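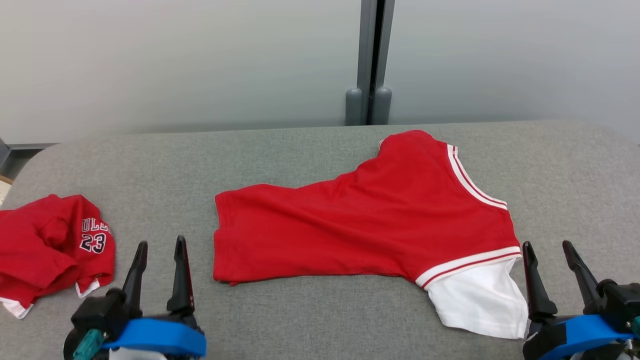

Serpil Dönmez

18 April 2019, bench 2, garment set

Started late, arm controller wanted an update again and I let it. First good take just after ten. Jerseys all day, no towels, the towel set is closed unless Hamdia finds holes in it.

Task as written on the card: take one jersey from the pile at left, lay it out on the grey mat, straighten, fold sleeves in, fold in half, push to the right. Stop recording. One jersey per take. Teleop both arms, no swapping operators mid-take.

Red and white ones are the hard batch. Red body on red body, operator loses track of which edge belongs to which layer, and I'd bet the model will too. The white trim with the red stripe helps a lot. Noticed I steer by it without meaning to — look for the ribbed band, then work out where the sleeve must be. Fine for me, but if every take in the batch has trim then the policy learns trim. Need plain shirts mixed in before we train on any of this. Have asked Shukla for a box of plain colours, same sort of fabric if they have it.

Takes this morning: 38 recorded, 30 kept. The rejects, for whoever does the labelling:

- three where the left gripper picked up two jerseys and I shook one off. Looks like a technique if you don't know. It isn't one. Binned.
- two with a dropped wrist stream, right side. Reseated the cable, ok after.
- one where I folded it the wrong way up and unfolded it again. Kept the file in the "recovery" folder, not in the main count.
- two too long. I'd stopped to think. Don't stop to think on the record, hands off the leaders and restart.

Question for Hamdia: are we keeping slow-but-correct takes? The Giltport lot trimmed their idle time afterwards and said it made the arms jumpy at the joins. I'd sooner throw them out than trim. Tell me if you feel otherwise, I'm not wedded to it.

Start positions. We said random but it wasn't random last week, I went back and looked at the thumbnails and the pile is in nearly the same spot for a whole afternoon. My fault as much as anyones. From today: pile dropped from elbow height, not placed, and left where it lands as long as both arms can reach some of it. Numbers and lettering can face up, down, sideways, whatever. No tidying the heap between takes. The jersey on the mat can start with the hem crooked too, we want crooked.

Opening the grippers: go wide before coming down, every time. Half-open fingers push the cloth along in front of them and you get a ridge, then you pinch the ridge and the whole thing skews. Wide, down, close slow, lift a bit, look, then move. Hamdia has been doing this from the start and her takes are noticably cleaner than mine. Mine from Tuesday are a bit embarassing.

The mat: the grey weave grips more than the old bench top did. Good for the hem, which stays put while you pull the shoulder end across. Bad for sliding the finished fold to the right, it wants to unfold from underneath. Using both arms for the slide now, one flat on top, one pushing. Added to the card in pencil. Please somebody type the card up properly.

White panels blow out in the head view when the blind is up. Can't see any wrinkle in them at all on the monitor, and the red next to it goes nearly orange. Locked exposure at the setting from January and pulled the blind down. Looked much better. Left a bit of tape on the blind cord to mark the height. Don't move the tape.

Labels. We're tagging each take in four parts — pick, spread, fold, place. Spread is where it all goes fuzzy. When does it end? I've been calling it when both grippers let go and the sleeves can be seen. Hamdia calls it when the body is flat. Those can be a good ten seconds apart on a sleeve that's stuck under. Went with hers after lunch, so the morning's tags need redoing. I'll do them, they're my mess.

Total in the set after today's morning lot: 1743 across all garments, counting kept only. Server number is higher because it still has the rejects from the towel weeks. Don't quote the server number to Berkby.

Afternoon: ran the current checkpoint a few times before going back to recording, partly out of curiosity. Pick is decent. Goes to the pile, closes, gets cloth. Spread is hopeless, it pulls once toward the middle and then both arms hover and do small nods at each other. Cerik thinks it's the chunk length. I think it's that half our spreads start with the left arm and half with the right, for no reason other than mood. Would like to try a rule for one day: left holds hem, right goes for the shoulder. Compare after.

Left wrist was making a click by mid afternoon. Only on the way up, only with the arm stretched right out. Tightened what I could reach, click still there, quieter. Logged it on the sheet. If it gets louder stop and get Cerik, don't record through it.

To do
- redo morning spread tags
- plain shirts from Shukla, chase
- type the card
- hold out a test pile, jerseys that never get used for takes. Should of done this at the start
- ask Hamdia about slow takes
- more wrist cable ties, the small ones

Backup running when I left, both drives.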